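## 4. Setting up the kitchen station

This section applies to student teams recording hand-held demonstrations at the kitchen station of the Bradon Robotics Club. It assumes that the grippers have been charged and paired as set out in Section 3. Members who have not yet been signed off by Normunds Uibo or Quang Âu may assist at the station but may not hold the grippers.

The task recorded here is the microwave task. The operator works with the toy food and the oven door only. The oven is used as a prop and must never be run.

### 4.1 Before the session

1. Enter the team name and the start time in the station log. Sessions begin no earlier than 4.15 p.m. and the station must be handed back by 6 p.m.
2. Check that the oven is unplugged at the wall. Turn both control knobs to zero.
3. Set the table square to the wall. Test it for rocking by pressing on each corner in turn.
4. Move cables away from the area where the operator will stand. Where a cable must cross this area, tape it down along its full length.
5. Place drinks on the floor. Nothing that can spill is to stand on the worktop beside the oven.
6. Wipe the marker cubes with the dry cloth supplied. Do not use spray cleaner, as it lifts the printed surface.

**Caution:** Long sleeves, lanyards and loose straps must be secured before the grippers are picked up. A strap caught in the fingers can pull the padding away.

### 4.2 Placing the toy food

1. Open the oven door fully. A half-open door tends to drift during the recording and spoils the take.
2. Lay the toy food flat on the floor of the oven, clear of the door opening. It should be possible to close the door without touching it.
3. Stand in front of the table and hold the gripper at chest height with the fingers apart. Confirm that the toy can be seen inside the oven from this position. 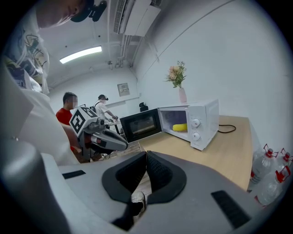

4. Ask any other member in the area to stay out of the operator's reach until the take has ended. Other teams may continue work at their own stations.
5. Call "ready" and wait for the recorder to reply before moving.

**Note:** The toy may be laid at any angle. Teams are asked to change the angle between takes and to write the change in the log. A set of takes in which the toy never moves is of little use for training and will be returned to the team.

### 4.3 Recording a take

1. Begin with both grippers open and held clear of the table.
2. Close one gripper on the toy. Grip near the middle and stop squeezing as soon as the toy is held. Further pressure bends the fingers and gives a false reading of the width.
3. Draw the toy out slowly, keeping the marker cube turned outwards. The cube must not be covered by a hand or a sleeve at any point.
4. Step back from the table with the toy still held. Keep the second gripper open and away from the first.
5. Hold this position for three seconds, then call "end".
6. Return the toy to the oven by the same route if the plan asks for a return movement. Otherwise lay it on the table and wait for the next instruction.

A take is to be marked as failed if the toy is dropped, if the oven shifts on the table, or if the operator's free gripper touches the door. Failed takes must be kept and labelled. They must not be deleted from the recorder.

In the step-back position, the toy should point slightly upwards and towards the table. New operators commonly let the wrist fall, and this hides the cube from the other cameras.
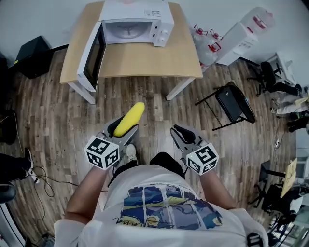
**May the operator change hands between takes?**

Changing hands is permitted, provided that the change is written in the log before the next take begins. Operators must not pass the toy from one gripper to the other during a take unless the plan for that session calls for it.

### 4.4 Storage and file names

Each recorder card holds roughly 2,000 takes at the standard setting. Teams should nevertheless copy their work to the club drive at the end of every session.

Name each folder with the team name, the task and the number of the first take, for example `miranda-microwave-487`. Use lower case throughout and do not leave spaces. Team Itwood and Team Miranda share a recorder and must check that they are writing to the correct folder before the first take.

**Caution:** Do not remove the card while the recorder is saving. If the recorder stops responding, leave it switched on and inform Quang Âu.

### 4.5 Closing the station

1. Put both grippers back in the Tosteck case with the fingers closed.
2. Close the oven door.
3. Return the toy food to its tray.
4. Take up any floor tape laid during the session.
5. Sign the log and record the number of failed takes.

Damage to the padding or the marker cubes is to be reported on the same day. Spare pads are held by Normunds Uibo and may be fitted only by a signed-off member. Teams entering the May competition should allow for one full session without recording, during which their grippers will be checked and the markers replaced where worn.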